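Speaker notes: Can machines do the chores yet?
Clinari Institute, spring program, session 2

Slide 1. Opening
Welcome the audience and state the question plainly. The Institute is asked each year whether a machine can tidy a room or clear a workbench without help. The present answer is "in part."

Slide 2. What was tested
The Gusden trial covered 13 chores, 9 of them from the home and the rest from the shop floor. Each chore was attempted 200 times in simulation before any hardware was considered. Refer questions on scoring to the printed handout.

Slide 3. Where machines do well
Lifting a single rigid item from a clear surface is now dependable. Repeated shop-floor work at a fixed station also scored well. Pause here for the Zotow chart.

Slide 4. Small items on a table
Leave the slide up for a full minute. Point out how small the pieces are beside the tabletop, and how close together they lie. The arm reaches down to them from its base near the back edge. Ask the audience which piece they would pick up first. Mention that storage bins stand on the shelf unit behind the arm, and that sorting into bins is a separate chore in the trial.
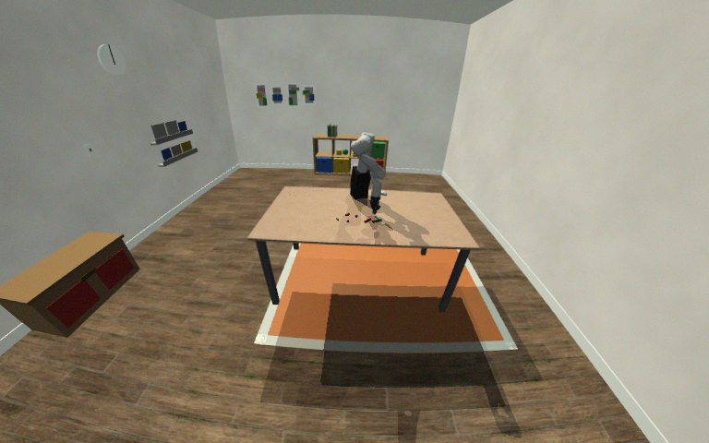
Slide 5. Where machines fall short
Folding cloth and wiping up spills remain weak. The Ďurica workshop reported the same difficulty in June. Do not quote its scores, as they are under review.

Slide 6. Questions
Allow ten minutes. Handouts are at the side door.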